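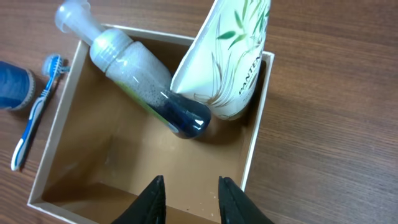 Keeping a small table arm in good order is mostly the same work as keeping a sewing machine in good order: wipe, tighten, look, and write it down. I take care of one such arm at Skisirura, and I wrote these tips first for Corina Ene and Traian Grecu, who use it when I am away. Our usual test is with bathroom things and a box. They are a good choice for checking a gripper, as they are all so different. A pump bottle leaning in the box has a round belly and a short nozzle, and the fingers must come down past both. The Pantene bottle stands on its head and leans on the box. A toothbrush on the table is thin and lies low. If the arm can manage all of these after you have worked on it, you may put the tools away.

Before you touch anything

Switch off the power and wait until the joints are soft. Hold the upper arm with one hand while you switch off, because it will drop. I keep a folded kitchen towel near the base and I put it under the wrist, so the camera does not come down on the wood. Take rings and bracelets off.

Cleaning the fingers

Fingers become dirty faster than you think, especially when you work with soap and cream. A bottle can have a thin film on it that you don't see, and the film goes to the pads. Then the arm closes well, lifts, and the bottle slides. People begin to change the force settings at this moment. Please clean first.

Use a soft cloth with warm water and one drop of dish soap. For the pattern of a grip pad I use an old soft toothbrush (a different one from the test one, marked with tape). Go along the lines of the pattern and then across. Dry with a second cloth. No acetone, no nail polish remover, and no oil of any kind near the pads. Traian once used furniture polish on the table and did not cover the arm, and we had slippery pads for a week.

Look at the edges of the pads too. When a corner starts to lift, it catches on carton and on labels. I press it down with a little contact glue from a toothpick and leave it closed on a piece of baking paper until the next morning.

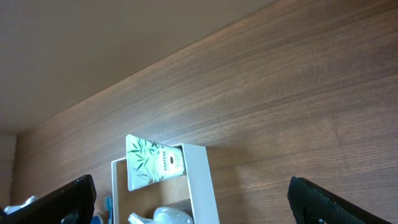

Fingers opened wide, with the box and the bathroom things between them. The pad on the right finger has the diamond pattern.

With the fingers open it is easy to judge the pads, so I like to do the check in this position. Look at the inner faces, from the side and from the top. The pattern should look the same over all the pad. A shiny place in the middle means it is worn, and you should order new ones now, for they come slowly. Ours come from Sellbridge and the last packet needed 28 days.

The camera on the wrist

Clean the lens with a dry glasses cloth only. If there is dust, blow it with a rubber bulb first. After cleaning, look at the live view and compare it with the printed sheet on the wall. Both fingers should come into the view at the same places as on the sheet. If one finger is higher than before, the camera has turned in its holder or the finger has a loose screw. I check the screw first.

Don't clean the camera by spraying at it. Spray on the cloth, if you must spray.

Cables

Most of our small troubles were cables. The cable should follow the arm and have a loop at every joint, so the joint can go to its end and the loop still has some slack. Move each joint by hand (power off!) from one end to the other and watch the loop. If it goes straight and tight, it is too short there. If it lies down on the table, it can pull things with it, or it can come between the fingers.

For holding the cable I prefer cloth tape with hook and loop to plastic ties. A plastic tie is always pulled too tight by somebody strong. If you have only ties, leave enough space to turn the cable with two fingers. 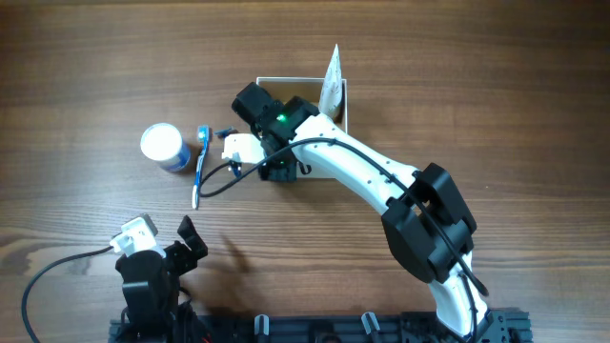

The arm above the white box, green light on. One cable comes away from the wrist and lies over the toothbrush.

You see in this one what I mean about the loop. The cable from the wrist makes an arc to the left, then it goes down on the wood and over the toothbrush handle. With a cable lying so, I would stop and bring the arc nearer to the wrist with one band. It takes two minutes. The cable on top of the upper arm is of the kind I like better, it stays close and has its free loop beside the base.

Rail and clamps

The rail along the front of the table carries everything, and the clamps carry the rail. I check them every Monday with the hand: take the rail at one end and try to shake it. If it moves, open the lever, push the rail flat to the table edge, and close the lever again. Then try again from the other end. Wood gives way a little under a clamp, more in July when our room is damp, and a clamp that was firm in spring is not firm any more. A thin piece of cork or leather between clamp and wood protects the table. Veronica Dobre cut ours from an old belt.

Do not put the clamp under a joint in the table top.

Screws

Tighten by hand with the short key, never with the electric driver. The screws go into plastic in many places and the thread is gone very quickly. If a screw turns and turns, take it out, put in the next longer size if there is room behind, or change the part. Radu Ardeleanu fills the hole with glue and a splinter of match. I don't recommend it, but I must say that his repair from Olari still holds.

The order I follow

Every day: wipe fingers, look at cables.
Every week: clamps, wrist screws, camera against the sheet.
Every 50 hours: all joints by hand, all screws, pads.
After a fall or a hard bump: everything, also if it seems fine.

The notebook

Write the hours and what you did, with your name. Our notebook says that the first pair of pads lasted 161 hours, and without it I would have guessed much more. Spare pads, the short key and 4 good bands are in the tin in the left drawer. When you take the last band, tell Corina.

Mahsa Ghorbani
December 21, 2019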